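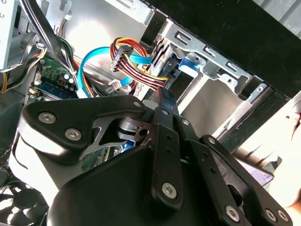
Which cable should come out of a desktop first? The power cord at the wall, and after it the SATA power plug on the drive, before any data cable is touched.

That order is fixed at Wiltley, a repair shop that takes in office desktops from leasing firms. The bench lead there has worked on towers for 20 years and speaks mostly in procedures.

"The case goes on its side with the panel off," the lead says. "You want the board facing up and the drive cage within reach. Standing up, the cables hang over the connectors and you pull at a bad angle." 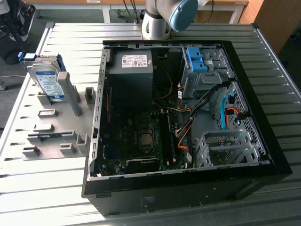 Pulling at an angle is the fault the shop logs most. Of 1472 machines handled under the Fluson contract, 533 had at least one cable reseated. "A SATA plug is a thin piece of plastic. Grip the housing, never the wires. Straight out, straight in."

Memory comes next — each module is pressed at both ends until the latches close. Data cables are routed last, in wide loops. "A tight bend works today and gives you read errors in August."

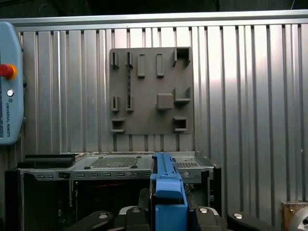
The shop's written sheet, called Skirero, sets the bench time for a cable check at 600 seconds. The lead considers that generous for a clean case and short for a dusty one.

"Dust goes out before anything is plugged in. Then a light tug on each connector. If it moves, it was not seated. Panel on, power cord in, start it and read the drive list."

14 shares | 3 comments
Last updated: August
Contact | © Buthelezi Trade Notes | Back to top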